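Chapter 9
When Governments Fall: Resignation, Dismissal and What Comes After
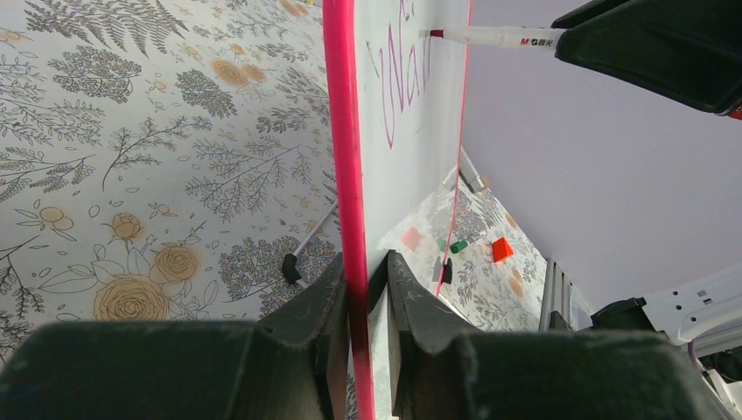 Most of us first meet politics at election time, when the signs go up on the front lawns and somebody we have never seen before wants to shake our hand outside the grocery store. It's natural, then, to think that governments begin and end with elections, and for a good part of this book we have let you go on thinking so. In this chapter we'd like to look at the other way a government can come to its end, which is in the middle of its term, sometimes with weeks of warning and sometimes between breakfast and lunch.

You will remember from Chapter 4 that in a parliamentary system the prime minister is not elected directly by the whole country. She (or he) holds office for as long as a majority of the members in the lower house are willing to put up with her. We called this "having the confidence of the house", and it sounds like a rather soft, friendly phrase until you see what happens when it's gone.

Let's begin with a story. We have made use of the island republic of Ernwood in earlier chapters, and those of you who enjoyed its quarrels over the fishing ports will be pleased to be back. Ernwood's prime minister at this point is Vibeke Baldursdóttir, who leads a coalition of two parties. Her own party is the larger, and her partners, who draw nearly all their support from the northern district of Grønli, hold the handful of seats that give her a majority. The arrangement has worked well enough for two years. There has been grumbling, of course, as there is in any household where the bills are shared.

In March the government brings in its budget. Tucked away near the back is a plan to close the ferry service to Grønli over the winter months. The saving is small, and the finance department thinks of it as a bit of tidying up. In Grønli it is thought of quite differently. A petition against the closure gathers 2,476 names, which in a district that size is a very large share of the grown-ups, and 400 people turn up to a meeting in a hall meant for far fewer. The leader of the smaller party, Daiane Dantas, was born within sight of the ferry dock. She tells the prime minister privately that her members can't vote for the budget as it stands, and then, when nothing changes, she says so on the radio.

Now, what can the prime minister do? She has more choices than you might expect, and it's worth going through them slowly, as we'll come back to each one later on.

She can give way, put the ferry back in the budget and carry on. Plenty of governments have been saved by a quiet change to a single page. The trouble is that her own members may feel she has been pushed around, and some of them have ferries of their own to worry about.

She can look for votes somewhere else. If a few members of the opposition are willing to support the budget, or even to stay away when it is voted on, the government may limp through. We'll spend some time on these informal deals in the second section, along with the question of what the other side usually wants in return.

She can resign before the vote is held. Under Ernwood's constitution, as in many real ones, the resignation of the prime minister is also the resignation of the whole cabinet, so every minister goes with her, including those who had never given the ferry a moment's thought. The president then invites someone else to try to form a government, and that someone may even be the same person.

Or she can let the vote go ahead and lose it. A government that can't pass its budget has, by long custom, lost the confidence of the house, and it must either step down or ask for an election.

You may be wondering who runs the country in the meantime. The mail still has to be delivered – and so do the pensions. The answer is the caretaker government, usually made up of the very ministers who have just resigned, who stay at their desks to look after everyday business but are expected to leave big new decisions alone. How strictly they keep to this differs a good deal from one country to another, and it's where we'll start in Section 9.1.

Key terms in this chapter
confidence
coalition
caretaker government
dissolution
convention

Before you read on
Think of a time when a group you belonged to (a team, a club, a band) lost its leader partway through the year. Who took over, and who decided that they should? Jot down a few lines and keep them handy for the exercise at the end of Section 9.1.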